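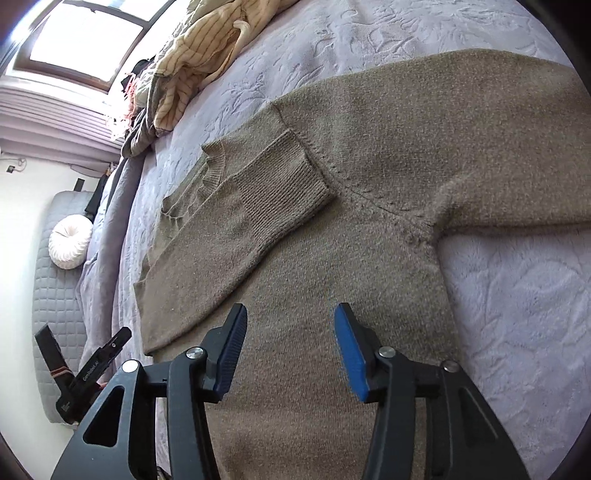
The Fosturstead crew neck in taupe brown, one sleeve folded over.

Fosturstead Crew Neck Sweater
Knitted by Plisside, sold in the Kukard shop

We've had the Fosturstead in the shop since April and it has become the sweater we reach for ourselves, at home and behind the counter. It's a plain crew neck with long sleeves, ribbed at the neck and cuffs, and the color is a warm taupe brown with little flecks of lighter fiber all through it. Up close it's lovely! The yarn is heathered and a bit fuzzy, so it goes with gray, navy, cream and most denim, and it hides the odd crumb very well.

The fit is relaxed through the body with a sleeve that reaches the wrist bone on most people. If you like room for a shirt underneath, go up one size. If you're between sizes and plan to wear it over a T-shirt, stay with the smaller one - the knit gives a little over the first few wears and then settles.

Details
Yarn: 60% wool, 35% cotton, 5% nylon
Neck: ribbed crew
Sleeves: long, set in, ribbed cuffs
Color: taupe brown, heathered
Sizes: XS to XXL
Item number: 132
Also made in: Montoya green (same yarn, same fit)

Washing
Turn it inside out and wash by hand in cool water, or use the wool cycle if your machine has a gentle one. Press the water out in a towel, no wringing. Dry it flat, away from the radiator, and pull the sleeves straight while it's damp. A few pills will show up under the arms in the first month. A sweater comb takes them off in a minute or two.

Folding and storing
Please don't hang it! Knits this soft grow at the shoulders on a hanger. Lay it out on the bed, smooth the body with your hands, bring each sleeve across, then fold the sides in and the hem up toward the neck. 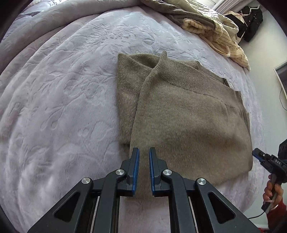
It makes a soft, squashy bundle, and it's fine on a shelf or in a drawer with other sweaters on top. For summer, wash it first and put it in a cotton bag with a piece of cedar. Any fold lines drop out after an hour of wear, or you can hold a steam iron just over the knit without touching it.

Size help
The sweater in our fitting corner is a medium, and it has been tried on by customers up to 185 cm tall who were happy with the sleeve. Taller than that, we'd suggest the large - the body is longer too. Exchanges for another size are free within 60 days, unworn and with the tag on.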